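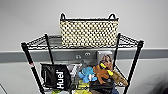
I finished the Dovgate episodes on Friday night and I have not stopped talking about them since! If you missed my last post, it's a podcast about a Cold War courier, code name Urau, who walked out of a trade office with 18 rolls of microfilm and was never seen by his bosses again. Loan Huỳnh hosts it and she is so good. She spent two years tracking down people who knew him, and she lets them ramble, so you get all these odd little details – the train tickets he kept, the terrible mustache, the landlady who thought he sold carpets.

Episode 15 is the one to get to. That's where his old handler, Rusu, finally agrees to talk, and I had to pull over on the way home to listen properly. I still can't decide if I believe him about the second passport.

Next up is Traltodum, her new series on a missing radio operator. Two episodes are out already and I'm saving them for the drive to my sister's in June (we'll see how long that lasts).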